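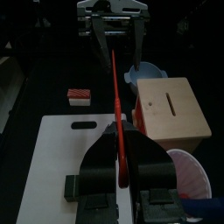 手首カメラ、把持側の視点。指間に赤い棒状物、奥に対向グリッパ。

2026年7月18日 双腕受け渡し/棒状物の軸推定と時刻合わせ

先週からの続き。把持側が持った棒の先端を対向側に取らせる動作で、プランナ(Gikby)に渡る目標姿勢が安定しない件。今日はハードには手を入れず、録画済みログの再生とパラメータ変更のみ。

症状の整理
・棒の軸方向が、静止中にもかかわらずフレーム間で飛ぶ。
・飛ぶ方向はランダムではなく、画像右側へ寄ることが多い。
・飛んだ瞬間に再計画が走り、対向側の手首が小さく往復する。
・把持側の関節角には対応する動きがない。よって制御側の振動ではなく、入力の問題として扱う。

対象ログは431番。照明は落としたままの設定。明るくすれば改善するのは分かっているが、現場側の条件に合わせるため照明は変えない。

知覚側(Risora)
現行の処理は、赤領域のマスク→最大連結成分→主成分で軸、という単純なもの。棒単体なら問題ない。今回のレイアウトでは赤いものが他にもある。木箱の左前面のパネル、左奥の二層ブロックの上面(白い斜線入り)、右下の縞のカップの中に見える小片。このうち実害があるのは木箱のパネルだけだった。画像上で棒と右指の陰に一部隠れる配置なので、マスクが棒とつながる。つながると主成分が右へ引っ張られる。症状の「右へ寄る」と一致。
ブロックは棒から離れていて別成分になる。カップ内の小片は面積で落ちる。

もう一点、棒の下端は曲がっていて、丸みのある部分が指の間に入る。主成分を全画素で取ると、この曲がりが軸に混ざる。分離がうまくいっているフレームでも一定の偏りが残っていたのはこれが原因と思われる。偏りは飛びに隠れていて、先週は気づいていなかった。

変更点
(1) 指の投影マスクを運動学から作り、赤マスクの前段で差し引く。
(2) 探索の起点を指先の隙間に固定し、そこから上方向へ幅を見ながら追跡する。幅が急に広がった箇所で打ち切らず、直前の幅を上限として切り詰める。
(3) 軸の当てはめは曲がり部分を除いた区間だけで行う。曲がりの終点は曲率で判定。
(4) 先端は追跡の終点とする。棒は先へ行くほど細いので、幅の下限を従来値のままにすると先端手前で切れる。下限を下げた。

(2)は最初、幅が広がったら即打ち切りで書いた。これだとまな板の上を通るあたりで止まるフレームが出た。白地との境目で輪郭がにじみ、見かけの幅が増えるため。切り詰め方式に変えて解消。コードのコメントにも残した。

再生結果
評価区間は静止中の291フレーム。旧処理では軸の飛びが区間全体に散っていたが、新処理では飛びとして検出されるものはなし。先端位置は奥行き方向にまだ揺れる。細い部分の深度がほとんど取れていないので、画像だけではここまで。把持側の指の位置と棒の既知長から補う案あり。ただし持つ位置が毎回違うので、曲がりの終点を基準点にする必要がある。未実装。

対向グリッパの検出についてのメモ
対向側は関節角から位置が出るので、画像からの検出は本来不要。ただし2台の腕の間の外部キャリブレーションを疑うときの照合用に残している。この照合が今回のログではほぼ使えない。指が黒く、背景も暗い。細いほうの指の先が水色のボウルの縁に重なって見え、指先の輪郭がボウルの縁に吸われる。筐体は明るい灰色で、暗い溝もはっきり出るので、照合するなら指先ではなく筐体の側を使うべき。レール部分は反射が出るため特徴点から外す。

時刻合わせ(Atallah)
知覚を直したあとも、再計画が余計に走るケースが残った。Živko Nikolovskiに協調層のログを見てもらったところ、目標姿勢のタイムスタンプが撮像時刻ではなく配信時刻になっていた。協調層Atallahは古い目標を捨てる閾値を200 msに置いているが、配信時刻で判定しているので、中身が古くても通る。把持側が動いている間は、過去の手首姿勢で撮った画像の結果を現在の手首姿勢で変換することになり、棒の先端がずれる。

修正は変換の参照時刻を撮像時刻に揃えるだけ。閾値は変えていない。撮像時刻基準にすると捨てられる目標が増えるので、再生時に破棄数をログへ出すようにした。

設定の差分(抜粋)
risora.axis.method: pca → trace
risora.axis.exclude_bend: true
risora.mask.subtract_fingers: true
risora.mask.finger_source: kinematics
atallah.target.stamp: publish → capture
atallah.target.max_age_ms: 200(変更なし)
atallah.log.dropped: true

プランナ側(Gikby)
今日は触らない予定だったが、障害物モデルだけ確認した。木箱は直方体で登録済み。ボウルは円柱近似で、左に出ている小さな取っ手が入っていない。対向側が奥から出てくる経路では、腕の向き次第で取っ手の近くを通りうる。円柱の径を膨らませると木箱との隙間が消えて経路が出なくなるので、取っ手を別の小さい直方体として足す。まな板は薄板として登録。長穴は無視してよい。

右下の濃紺のものは登録物体に対応するものがない。布か袖のように見えるが、ログの画像だけでは決められない。未知物体として占有格子に残す。静的モデルには入れない。

ビューア(Cellov)
時刻軸を撮像時刻に切り替えると、関節角のトラックだけ配信時刻のまま残る。並べると遅れがあるように見えるが表示上の話。これで午前中に無駄な調査をした。表示側の修正が入るまでは、重ね描きで遅延を議論しないこと。数値はエクスポートしたものを使う。

未解決
・手首が速く動く区間での追跡。今回の評価は静止区間だけなので、何も言えない。
・指の投影マスクは開度の値に依存する。開度センサのオフセットがずれると、棒の下端まで削る。起動時に照合する処理が必要。
・赤以外の棒での確認。(2)の追跡自体は色に依存しないが、起点の判定に赤を使っている。
・追跡が途中で切れたときの扱い。現状は前回値を保持するだけで、保持している旨のフラグがない。協調層から見ると新しい目標と区別できない。

次回
保持フラグの追加を先にやる。メッセージ定義が変わるので、Živkoの側と同時に入れる。その後、動作中の区間を切り出して同じ評価を回す。実機は保持フラグが入ってから。ブランチはまだマージしない。

追記:指マスクの差し引きを切って追跡だけで回した場合も確認した。右指の輪郭に乗り移るフレームが残る。両方必要。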